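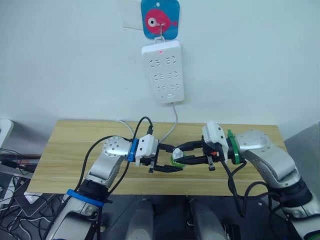 White top and green base together, middle of the long table.

Plorcombe Workshop > Notebooks > Drorivell
Previous entry | Next entry | All entries | Search
2nd January, posted by the bench notebook

First day back and I went straight to the Drorivell top and base, which I've been itching to get at since we packed up. I love this little thing. White rounded top, see-through green underneath, and it looks good from the moment you put it on a table. The green is so much better than the smoky grey we were talked into trying back in May. Against pale timber grain the grey went muddy and you had to hunt for it. Green you can pick from the doorway.

Using the long table by the white wall for all the small work now. Spent a while before lunch wiping it down and pulling the old tape off the front edge (eucalyptus oil on a rag, then a dry rag, then another dry rag). The grain has come up lovely. Still want to do something about the grey cable that comes down the wall and over the back of the table. It isn't in the way of anything but I keep looking at it. There are clips in the Emamex drawer, bottom left, under the sandpaper.

Fit notes, in the order I thought of them:

Tops from bag 679 are the nice ones. They drop onto the base with a tiny bit of give and don't rock if you press one side. The tops from the older bag are a hair wide, and you can feel it before you can see it. I ran one round on 400 grit on the flat plate and it came good, but the shine goes off the lower rim and you'd need to polish it back. Fine for us, not fine for anything going out the door.

Bases are consistent! Really pleased with these. Ochoa sent them under order 1454 and there was hardly any dust in the bag, no nibs on the edge where they'd been trimmed. Whoever packed them put tissue between the layers as well, which I've kept because it's good tissue.

Colour: held a base up to the window and then under the bench lamp. Under the lamp it goes a bit yellow, like lime cordial. By the window it's the proper green. Any colour matching should be done in daylight, before 3 if it's cloudy. I'd like to see one a shade darker just for fun – no need to order, there might be an offcut in the sample tin.

Static is the only thing driving me mad. The bases pull lint out of nowhere, and on something clear you see every fibre. Microfibre made it worse. A barely damp chamois was best, left to air on the rack. I timed it with the fan off and gave them 95 minutes, which was far more than they needed, but I'd wandered off to sort the screws.

Handling: pick the pair up by the base, every time. I've watched myself go for the rounded top over and over, it's the obvious bit to grab, and then the base stays behind on the table. Also keep them well in from the front edge. The floor here has already claimed one and I found it under the plan chest with a scuff right across the dome.

To do
– swap the labels on the two bags of tops so the wide ones can't sneak back in
– cable clips, back of table
– try the 8 mm felt pad under a base and see if it stops the sliding
– ask Ochoa if the darker green exists
– more chamois

Tea's on. Will do the felt tonight if the glue hasn't gone off over the break.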